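Floor feels sticky after mopping, don't know what it's made of

Posted in Cleaning & Floors

Nelly Henao
We moved into a rental in April and the floor in the main room has felt tacky ever since. Not dirty exactly, more like something is left on top of it. If I walk across in socks they grab a little. The landlord says the previous tenants used a polish called Lalton every few weeks, and he has no idea what the floor itself is. He thinks it was put in by the last owner and there are no leftover boxes or paperwork.

The room is roughly 600 square feet if you count the part that runs into the hallway, so I don't want to do the whole thing by hand unless I have to. I have mopped it three times with warm water and a capful of Grandix floor cleaner. It feels fine for an hour and then goes back to the way it was.
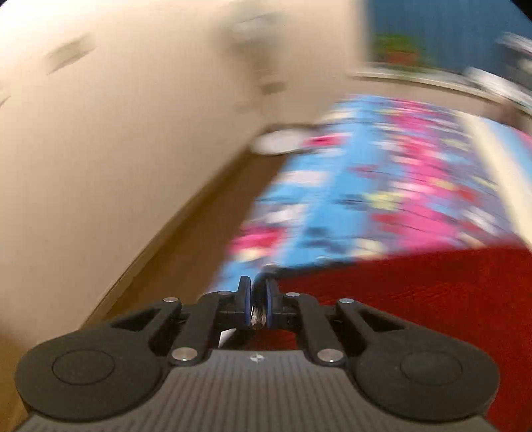 Main room floor, red rug and play mat down

I also have a steam mop but I haven't used it in here. Is the stickiness old polish, or am I causing it with the cleaner? And is there anything I can use when I don't know the material?

dustpan_lou
Too much soap. Everybody uses too much soap. Mop with plain water and see.

Jovwood_fan
Could be either one, and probably both. Polish that gets put down over and over builds up, and then the cleaner softens the top of it a little and leaves its own film when it dries. That would fit with it feeling OK for an hour.

Before you do anything else, leave the steam mop in the closet. Until you know what the floor is you don't want heat and moisture going into the seams. Same goes for ammonia and vinegar. People recommend vinegar for everything but it can dull some finishes.

Pick a spot that is normally covered - under the couch is good - and wipe it with a microfiber cloth wrung out in plain warm water. Change the water and do it again. Dry it with a towel, don't let it air dry. Then wait until the next day and put your sock on it. If the spot feels normal, it was mostly cleaner and you can do the rest the same way with a flat mop and two buckets. I changed the rinse water about every 100 square feet in my place and the first few buckets were gray.

If the spot is still tacky, it's polish and you need a remover. Ask the landlord before you buy one, because the wrong one can take off the finish as well. To find out what you have, lift a floor vent or a threshold strip and look at the cut edge. I found out mine was Jovwood that way after two years of guessing.

Nelly Henao
Thanks. There is a vent by the door so I'll check that tonight and do the test spot under the couch.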